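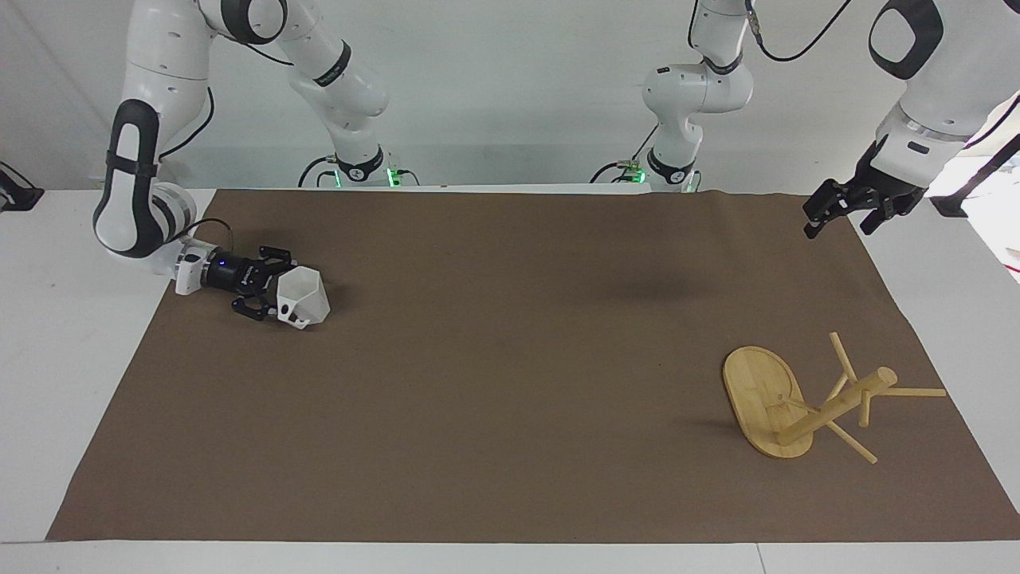 BLACKWOOD ALLOTMENT AND GARDENS ASSOCIATION
Minutes of the August meeting, held in the back room of the Fonetti café

The meeting opened at 7.40 pm, the advertised start being 7.15. Apologies were received from two plot holders who were later seen walking past the window with chips.

1. Minutes of the last meeting
Agreed, after the word "marrow" was changed to "courgette" in item 6. The owner of the vegetable still holds that it was a marrow. Her view is recorded at her request.

2. Matters arising
The lower gate has been mended. It now closes properly and does not open. The secretary will ring the locksmith.
The borrowed wheelbarrow has come back. The wheel has not.

3. Water
The association has paid Nelano for a new standpipe by the top plots. Nelano came in the spring, dug a hole, put a cone beside it and left. The meeting agreed to write again, more firmly. A proposal to plant the hole up with rhubarb was put to the vote and lost by a single hand, and the person raising it says she was asking for the milk.
Hosepipes may be used before 9 am and after 6 pm. Leaving one running in a neighbour's leeks "to be helpful" does not count as watering your own plot.

4. Money
The balance stands at £700, of which £35 is owed for skip hire. The skip was meant for green waste. It went away holding a sofa, which no member recognises, although several were able to say how comfortable it had been.
Rents will stay as they are for another year. There was applause, the only applause of the evening.

5. Autumn show
Entry forms are behind the counter at the café. The classes are as last year, with the following changes:
Onions to be shown in sets of 4, dressed. Raffia is allowed. Ribbon is not.
Jam to be in plain jars with the shop label fully removed.
"Any other vegetable" will no longer accept fruit, bread or the ceramic owl.
The judge from Prirnivlow has agreed to come back, on condition that he may park near the exit. About 40 people came last year and the tea urn gave out halfway through. A second urn will be borrowed from the bowls club, if they are speaking to us.

6. Slugs
Discussed at length. No decision was reached. The slugs were not represented.

7. Any other business
A member asked whether bonfires were allowed. They are not. He asked whether this applied to one already lit. The meeting was paused for a short time and picked up again at 8.55 pm with fewer people in it.
The noticeboard key is still missing, so the poster asking for its return remains locked inside.

The meeting closed at 9.10 pm. Next meeting in October, same room. Please bring your own biscuits.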